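Karnilura planning tier: simulated tabletop cells for sizing and budgeting

Order code and licence term are set at quotation. Prices exclude VAT and on-site days.

What you are buying

The planning tier is for sites that need a costed cell layout before they commit to an arm. It covers the room model, the table, the objects to be handled and the reach study. Arm control is not included and is licensed separately under the Karnilura run tier.

Each licence covers 2 seats and 6 room models. Further room models can be added singly. A model that has been archived does not count towards the limit, but it has to be restored before it can be edited.

Contents of the licence

Room editor, with walls, floor, doors, windows and trim
Table library, including round and draped tables
Household object set, 53 items
Reach and clearance report, exported as a spreadsheet
Budget sheet, linked to the report

The household set is kept small on purpose. It is weighted towards flat and low objects, which tend to decide the choice of gripper. Soft goods are treated as rigid in this tier. If your process depends on how cloth folds or slips, budget for the Zerncombe material add-on and allow extra time for tuning.

Hardware needed

A desktop machine with a discrete graphics card is enough for layout work. Batch rendering is slower and is usually moved to a server. Ratree Ongart in pre-sales can supply the sizing table – ask for the September version, as the earlier one leaves out storage.

Budgeting notes

Allow 2 days for measuring the room and entering it. Door swings are the item most often missed, and a late correction means running the clearance report again. Floor finish and wall colour have no effect on the reach results, but they do matter if the same renders will be used to test a vision system.

Camera placement should be fixed before the arm is priced. A camera set too close to a door or panel loses much of its useful view, and moving a mount after installation is charged as a site visit.

Training is quoted per group. Sites that already use Horgan for line planning can import their floor plans, although tables and loose objects must be placed again by hand.

Support

Questions on licences go to Arben Tomić. Faults in the object set go to Bindu Naidu, with the item name and the room file attached. Telephone support closes at 16:30.
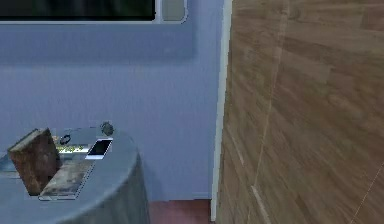

Renders are saved with the room file and count towards its storage allowance. To keep them elsewhere, change the output folder before the first batch is run.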